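Jultis desktop app dropping local playlists after update

zbednarek
Since the August update, Jultis no longer shows playlists stored on my own disk. The files are still there, 232 of them, but the sidebar lists only cloud ones. Version 5 on a Gamage laptop. Version 4 was fine.

cirnwood_user
Same fault. Clearing the cache makes no difference. Adding the folder again by hand brings back 113 entries, then the scan stops without an error.

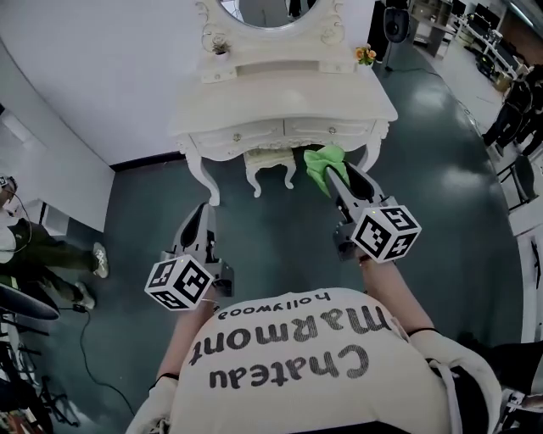

Ebony Goodwin
The scan stops at the first file name with an accented letter in it. Rename that file and it carries on. I would call it a bug in the importer.

zbednarek
I disagree. Mine are all plain letters and none of them load. The help page for local files has gone as well, so I think they are phasing it out in favour of Havov sync.

Ebony Goodwin
A missing page proves very little. Check the log - it gives the last path read.

zbednarek
Log is empty. Going back to 4 tonight.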